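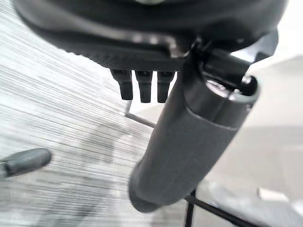
Work and Organisation, Unit 3
Handout: When a handling cell comes into the packing hall

Prepared by Inese Urbonaitė. Please read before the seminar and bring it with you, we will work from the questions at the end.

1. The case

Skollmont is a company that repairs and repacks hand tools for hire shops. The tools come back from the customers, they are checked, cleaned, sorted and put in boxes with new labels. Until last winter all of this was done by hand, at long benches, in two shifts. In December the company put its first robot arm in the sorting area, and the second one followed in spring. The benches for checking and for cleaning stayed as they were.

The arm takes one object at a time from a surface and moves it to the correct place. It has a camera close to the gripper, so it must see the object from very near, and often the object itself covers a large part of the view. For students who come from management courses: this matters more than you think, because many of the stops in the first months had their cause here. The programme could not decide where the end of a handle was, and it waited for a person.

2. What the workers did before

I spent two weeks in the hall before the change and made notes on the sorting job. A sorter picks up a tool, turns it once in the hand and feels if something is wrong. Feng-yi Choi, who had sorted for many years, could tell a loose head by the weight of it moving. She did not call this checking. In her job description it was only "sorting", and the checking was written under the next bench.

When the company made its plan, it counted the time for picking up and putting down. The turning of the tool was not in the plan, as it was not in any document. We call this kind of work invisible work (see the reading by your group leader, pages on articulation work).

3. What changed

The number of people in the hall is the same. The content of the days is different, and I will describe it under four headings.

Tempo. A sorter could work quicker before the break and slower after it. Now the arm has its own rhythm and the bench behind it receives tools at a steady rate. Several workers told me that this is less tiring for the back and more tiring for the head.

Faults. Loose heads and cracked grips now arrive at the checking bench. In one month the checkers sent back 636 tools, and they say that a sorter would have put many of these aside before. The management was surprised by the figure. The checkers were not.

Attending the arm. One person on each shift is responsible for stops. At first this was given to whoever was standing nearest. Chun-hung Au, the shift leader, later made it a named role with training and a small addition to the pay — this was asked for by the workers and it took a long time to agree.

Talk. The benches stood opposite each other and people talked across them. The fence of the cell stands there now. It is a small thing on a drawing, but in interviews it was mentioned more often than the pay.

4. Two ways to explain it

The first explanation says that the company made a mistake in the planning: if somebody had observed the sorters properly, the checks would have been moved to the correct bench together with enough time. Nikau Te Moana takes this position in his report for the union.

The second says that such knowledge cannot be fully written down in advance, and that it shows itself only when it is missing. Then the useful question is how fast the organisation can hear about the problem, and from whom. At Skollmont the checkers reported it to the shift leader in the first week. It reached the planning office after 3 months.

You do not need to choose one of them. In your essay I want to see that you understand what each explanation would recommend to the company.

5. Terms to know

Invisible work: tasks which are necessary but do not appear in the description of the job.
Attending: watching a machine and helping it when it stops.
Task allocation: the decision which steps are done by a person and which by a machine.

6. Questions for the seminar

Who should decide on task allocation, and at which moment?
Is attending a skilled job? Compare with the sorter's job before.
The company wants to put a third arm at the cleaning benches. Write a list of what you would observe first, and how long you would stay.

Groups of four, please. Oi-ling Hsiao leads the session for those who are in the afternoon group. Essays are handed in at the department office before 4 pm on the last teaching day.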